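Print this article
E-mail this article

Teaching by demonstration

Teaching by demonstration, also called programming by demonstration, is a way of giving a robot a task by having a person carry it out, instead of writing each motion as code. The robot's software records the positions of the tool and the state of its gripper, often together with camera pictures, and later uses the record to produce motions of its own. The method is used for jobs that are easy to do by hand but hard to put into exact instructions, such as picking up soft goods, sorting mixed parts or setting a lid on a jar.

Methods

Three methods are common. In hand guiding, the teacher takes hold of the robot arm and moves it through the task while its joints record their angles. In remote control, the teacher works a joystick, a pair of gloves or a smaller copy of the arm, and the robot follows. In the third, the teacher holds a gripper that is not attached to any arm and does the work directly at the table. A camera fixed to the tool records the view over the fingers, and the path of the tool is worked out afterward from the pictures or from motion sensors.

Hand-held grippers are light and can be carried from one room to another. Their main drawback is that a person's wrist can reach angles that a given arm cannot, so part of the record may have to be thrown out. Remote control avoids this problem but is slower, and the teacher usually has little or no sense of how hard the fingers are pressing.

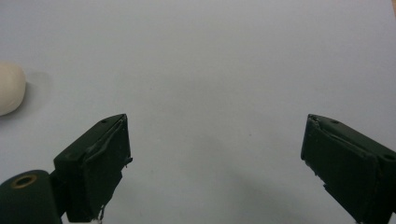

A single recorded attempt is generally called an episode. It begins with the tool in a starting position and ends when the object has been placed or released. Teachers are usually told to vary the position of the object between episodes, and to approach it from more than one side. A set in which every approach is the same tends to produce a robot that fails when the object is moved a short distance.

Mistakes are handled in different ways. Some groups delete any episode in which the object was dropped. Others keep those in which the teacher recovered, on the grounds that the robot will need to recover too.

Example of a training set

The Durkum set, recorded by the Brakum workshop under Elżbieta Jakubowski, consists of 313 episodes of picking and placing small objects. Of these, 66 were made by remote control and the rest with a hand-held gripper. Recording began in February and involved 13 teachers, most of whom had not worked with robots before. After review, 18 episodes were removed for gaps in the motion record. Jakubowski later wrote that new teachers moved too fast in their first session and slowed down without being asked by their third.

Wear and upkeep

Finger pads wear with use, and a worn pad may hold an object differently from a new one. For this reason the pads on the teaching tool and on the robot are normally of the same type. The Flelura guidelines call for pads to be inspected before each session and for any change of pads to be entered in the log.

See also: Hand guiding; Najafi gripper; Remote manipulation

Print this article
E-mail this article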